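Gredero laundry set, July update. We closed the month at 1,493 episodes for the washer-loading task, teleoperated, two arms, head camera plus joint states.

Of those, 385 went back for relabeling. Most had the grasp marked when the finger touched cloth – the label should start when the cloth moves with the gripper.

Bimanual episodes are the slow ones to annotate. Each arm gets its own contact track, and the two tracks rarely line up.
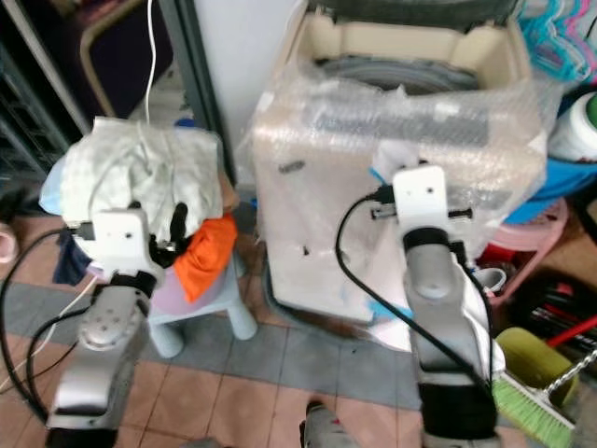 Left arm at the clothes on the stool, right arm at the washer, in both:
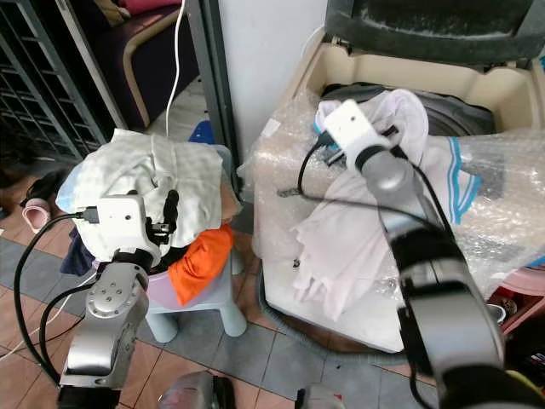 Eamon Costello asked if we reset the pile to a fixed layout. No. The operator drops the clothes by hand and we log the seed pile as a still before recording starts.

Episode cap is 50 seconds. Past that the operator aborts and the run is stored as a failure, same format, separate index.

Failures stay in. The McGrath baseline was trained without them and it keeps pulling on snagged fabric.

Next batch changes washer height and lighting only – 20 operators, same gripper fingers. Split files go up after the relabel pass.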